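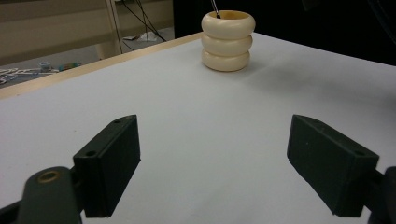
Search news and events
Go

Otunport gets its ferry song back, all 24 verses of it

If you grew up anywhere near Otunport you know the first verse of "The Olau Crossing," and I'd bet good money you don't know the second. I didn't. My grandmother sang me the first one over and over until I fell asleep, and when I asked what came next she said that was all there was. Well, there are 24 verses, and this Sunday a choir is going to stand on the old ferry landing and sing every last one of them!

The full words were in Jodstead all along, in a boarding house ledger that had been sitting in the town library's back room. The ledger is mostly grocery accounts (a shocking amount of barley) but somebody, probably a lodger who worked the boats, turned it upside down and started writing the song from the back. Eleni Radulović found it in the spring while she was looking up a family name for a library visitor. She told me she read four pages before it sank in what she had.

"I was humming along and I didn't know why I was humming," she said when I called her. "Then I got to the line about the lantern and I had to go sit down."

The lantern line is the one everybody knows, of course. It closes the first verse, and it was painted over the door of the ferry house for as long as there was a ferry house. What none of us had was the rest of the story. I've read the whole thing now, twice, and I won't spoil it, except to say that the passenger gets a name, the ferryman turns out to be a much worse singer than he thinks he is, and there is an entire verse about a goose.

Radulović made a clean copy and sent it across the river to Ehsan Siddiqui, who has directed the Siregar Street Singers for as long as I've been going to hear them. He said yes before he'd finished reading, and then he hit a snag. The ledger has words and no notes. The tune we all sing fits the first verse perfectly and about half of the others, but from verse nine on the lines get longer, and if you try to cram them in you end up sounding like an auctioneer. (I tried it in my car. Please don't.)

So Siddiqui went asking. He put a card up in the bakery, he got himself onto the morning radio show, and he ended up in the kitchen of Radomir Perić, whose father and uncle both worked the crossing. Perić is a retired roofer with a big, creaky bass voice, and he knew a second tune. He'd always thought of it as a separate song with no words, something the men whistled when the boat was coming back empty. Siddiqui laid the long verses over it and they fit.

I got to hear that at rehearsal last week, up in the hall over the bus garage, and I'm still a little wobbly about it. The choir does the first eight verses the way your grandmother did, nice and slow, and then the altos drop out and the basses start that whistling tune underneath, and the whole thing tips over into something much livelier. People were tapping their feet. I was tapping mine and trying to take notes at the same time, so my notes are terrible. 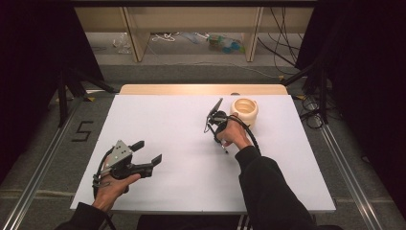
Hand-held grippers, one in each hand, at a white tabletop.

The whole song runs a good deal longer than I'd expected, even at the fast clip, and Siddiqui has split it up so the singers can breathe. There are 5 soloists. Perić takes the ferryman, naturally. Zulema Daza, who some of you will remember from the spring concert at the high school, sings the passenger, and she has the hardest job of the night because most of her verses come right in a row near the end. She's been practicing on her walk to work and says the crossing guard on Mill Street now knows two of them by heart.

"He's got the goose verse down cold," she told me. "He does the honk and everything."

There is no honk in the ledger. I checked with Radulović. But there's one in rehearsal now, and from the way the tenors were grinning I don't think it's going anywhere.

Not everyone is completely sold on the new arrangement, and I should say so. I talked with Spyros Matić, who led the singing at the landing for years, back when it was just the one verse and a thermos of coffee, and he'd have liked the long verses kept to the old tune somehow, even if it meant trimming a word here and there. He loves the words. He just isn't sure the whistling tune was ever meant to go with them, and he points out that we have one man's memory for it and nothing on paper. That's fair, and Siddiqui told me he thinks it's fair too. He asked Matić to lead the crowd on the first verse, which will be sung again at the very end with everybody joining in, and Matić said he'd be there. I'm glad. It wouldn't feel right without him up front, waving that rolled-up newspaper.

Now for the money part, which I know some of you will ask about. The evening is free. There'll be a bucket at the gate, and whatever goes in it is for getting the ledger repaired, because the spine has gone and a few of the pages are hanging on by a thread. The library already has $3,202 from a bake sale and a very generous jar on the bakery counter, and Radulović says that will pay for the binding. What's left to cover is a proper box to keep it in and a set of scans, so that people can look through it at home and leave the poor thing alone.

You can see the ledger itself on Sunday afternoon at the Jodstead library, open to the first page of the song. It'll be under glass. Radulović will be standing next to it and she's happy to answer questions, including ones about barley. She'd especially love to hear from anyone who recognizes the handwriting. There's no signature anywhere in the book, just a small drawing of a boat at the bottom of the last verse, with the oars on the wrong side. If you've got old letters from a relative who lodged in Jodstead, bring them along!

The singing starts at 7 p.m. at the old landing in Otunport. Parking down there is hopeless, as ever, so walk if you can, or leave the car up by the feed store and come down the steps. Bring something to sit on, since the benches will go to the people who need them. Bug spray too. It's August and it's the river. If it rains, everything moves up to the hall over the bus garage, which is going to be a squeeze, and the choir will post a note on the gate by 4 so you don't make the trip for nothing.

Word sheets will be handed out for the last verse, although I can't imagine who'd need one. There are also a few copies of the complete song for anyone who wants to follow along, and you can pick one up from the bakery ahead of time if you want to learn it. I've got mine stuck to the fridge. I'm up to verse six.

Recent items

Jodstead library adds Saturday story hour
Siregar Street Singers looking for two tenors
Steps at the old landing get a new handrail
High school band uniforms: the votes are in
Letters: more on the noon bell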